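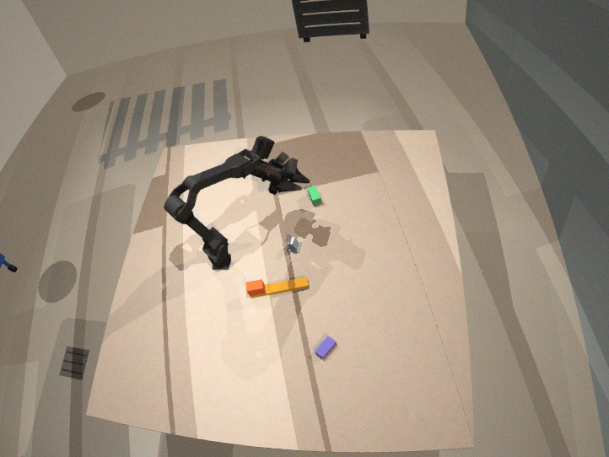
Wednesday, April 7, 2021 — grip and guard retention

No-gi at Golura, evening session, 14 on the mat. Ifigeneia ran the class. Topic was guard retention against the knee cut, second week of the same block.

Warm-up, then positional rounds from half guard, bottom player with underhook only. My underhook is late. By the time it is in, Domingo already has the crossface and my shoulders are flat. Correction from Ifigeneia: frame on the biceps first, turn to the hip, then dig. With the frame in place I recovered full guard on two of five attempts. Without it, none.

Grips. Two-on-one is holding up on the left side. The right wrist still gives out late in a round, same as before the layoff. Wrist curls stay in the program at the current load, no increase until September.

Rolled three rounds:
Domingo — passed twice, finished with an arm triangle. I gave him the far elbow both times.
Pilar — no submissions. She favours a collar tie to snap-down and I was reading it by the end.
Ehab — swept from butterfly, then held side control to the bell. He is heavier, so the centre of the mat was mine only briefly.

Weight cut for the Pereyra open is on schedule. Intake yesterday 2779 kcal, today 1846, which was too low for a training day and I noticed it in the third round. Water 3000 mL both days.

Friday is wrestling entries with Wenceslao. Bring the other mouthguard and tape for the right thumb.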